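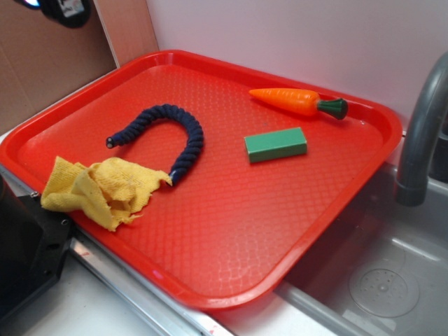 Plistitcombe Town Supporters Board
General Football > Matchday Talk

Topic: Should Jaidee stay in goal or is it time to change keepers?

eastterrace_pete
Posted 9:14 am

I know we only lost 2-1 on Saturday but I want to talk about the keeper. Both goals came from crosses he should have claimed. For the first one he took two steps out, stopped, and went back to his line. By then their center-half had a free header from six yards. The second was the same thing from the other side.

Amnuay Jaidee has been good for us. I am not saying he hasn't. But we have Midtbø on the bench, he is four inches taller, and he has played 45 minutes all season. When do we try him?

millroadend
Posted 9:31 am

The first goal was on the back line. Go and watch it again. Two of ours let the center-half run off them and neither one looked over a shoulder. Jaidee stopped because there were three bodies between him and the ball.

I'll give you the second one.

Worel_Away
Posted 9:40 am

Midtbø's 45 minutes were in the cup against Jedgate, and he let in three. People seem to have forgotten that. He kicked one straight out of play under no pressure too.

eastterrace_pete
Posted 9:52 am

Three, yes, and one was a penalty and one took a deflection off the left-back's knee. You can't judge a goalkeeper on half a game in the rain with the reserves in front of him.

Worel_Away
Posted 9:58 am

So don't ask for him to be picked on the strength of it either.

gantrygirl
Posted 10:20 am

Crosses are a fair complaint, but look at the other side of it. Jaidee is the only keeper we've had in years who can pass. Half of our good moves start with him hitting the right-back on the run. Put a big keeper in who only kicks it long and our two little forwards will not win a header all afternoon.

We went through this with the last manager. Long ball every time, and it came straight back.

tonyb_rowF
Posted 10:47 am

What was the crowd on Saturday? The paper didn't have it.

millroadend
Posted 10:51 am

1,613. They read it out just before their winner.

tonyb_rowF
Posted 10:53 am

Thanks. Better than I thought. Looked like about 500 from where I was but the far side was full.

sub_not_used
Posted 11:36 am

I played in goal for a long time at a much lower level, so take this for what it's worth. When a keeper starts and then stops, it is usually because he isn't sure his defenders know he is coming. I was behind that goal in the first half and I did not hear him shout once. The other keeper never shut up.

That can be fixed on the training ground. Mayuree Suksawat has only been coaching the keepers since June and she has already sorted out his footwork on low shots. Last season he was beaten at the near post all the time. I can't remember one this season.

I'd leave him in.

eastterrace_pete
Posted 11:49 am

Fair point on the near post. I had forgotten how bad that was. But how long do you give it? We are four points off the bottom and we have given away goals from crosses in the last three games. Every team in the league will have noticed.

gantrygirl
Posted 12:05 pm

Then stop the crosses. Our left winger walks back. The full-back had two men to deal with all afternoon and both goals came after the ball had been switched out to his side.

Worel_Away
Posted 12:11 pm

Second goal came from our right, not our left. Pete said so in the first post.

gantrygirl
Posted 12:16 pm

OK, one of them then. The winger still walks back.

millroadend
Posted 12:40 pm

Can't argue with that – he was blowing after 20 minutes.

For what it's worth I think the manager will stick with the same keeper for the Worel game and play three at the back. He was asked about it on local radio and said he wanted "more height in the box." To me that means another center-half.

eastterrace_pete
Posted 12:58 pm

Or a taller keeper.

sub_not_used
Posted 1:10 pm

If he does change it, I hope he tells Jaidee early in the week. I found out I was dropped once by reading the team sheet on the dressing room door and I was no use to anyone for a month.

tonyb_rowF
Posted 1:22 pm

Is anyone driving to Worel? I have two spare seats, leaving from the station at 11. Just chip in for gas.

Worel_Away
Posted 1:30 pm

I'll take one, Tony. Will message you.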